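Category: Workplace & Facilities

Print this article | E-mail this article

Clearing the Table: Small Habits in the Shared Lunch Area

The midday meal leaves behind a modest and predictable set of items: a cup, a napkin, a foil tray. How an organization deals with them says a good deal about how its shared spaces are run. At Wurura, where a single lunch area serves two departments, the matter was taken up in June as part of a wider review of housekeeping.

Gopinath Rajan, who led the review, found that the existing guidance ran to 6 pages and was seldom read. It has been replaced by a short notice. Employees are asked to clear the table before leaving it, to empty cups before discarding them, and to place used paper and foil in the bin provided. Foil trays are to be checked for food residue, as the contractor, Bridance, will not accept heavily soiled metal with other waste.

The choice of furniture received equal attention. A plain white table was preferred for the reason that crumbs and spills are easily noticed on it. Bins were moved from the corridor to the end of the table, within reach of a seated person.
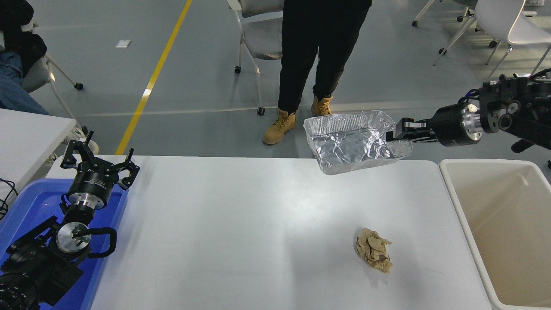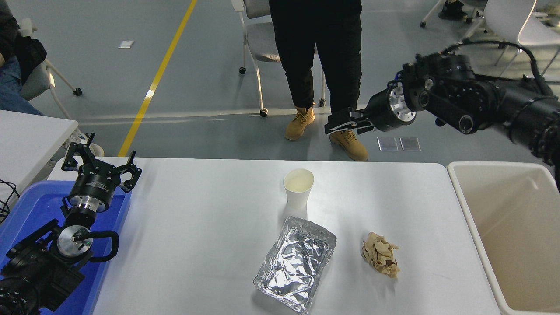
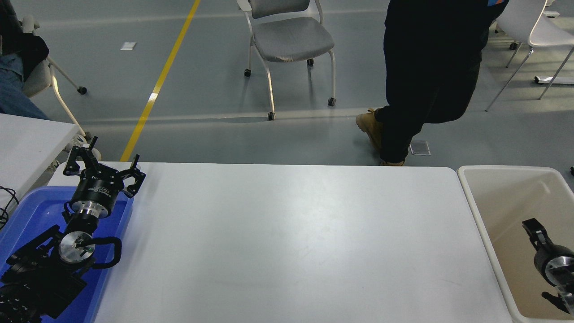 The white table with the cream-colored bin at its right-hand end. Foil and paper are on hand in the first two views; the tabletop is bare in the third.

Placement proved more important than size. In the earlier arrangement, a large container stood near the exit, and trays were commonly left behind for the next shift. The present bins are smaller and are emptied twice daily, once at 2 in the afternoon and again at closing. Liners are supplied by Zumix under an existing agreement.

Mr. Rajan's report estimates that the two departments together discard roughly 2000 disposable items in a month, most of them paper. A proposal to introduce washable cups has been received and will be considered with the next supplies budget. Until then, the notice remains in force, and department heads are requested to bring it to the attention of new employees.

Print this article | E-mail this article

Reader Comments

Aravind Salian wrote: We moved our bins next to the tables last year with similar results. May I ask whether the foil is collected separately from the paper?

Dijkstra wrote: Washable cups would be welcome, provided that someone is assigned to wash them.

M.T. wrote: Our notice is still four pages long. I will be forwarding this to our office manager.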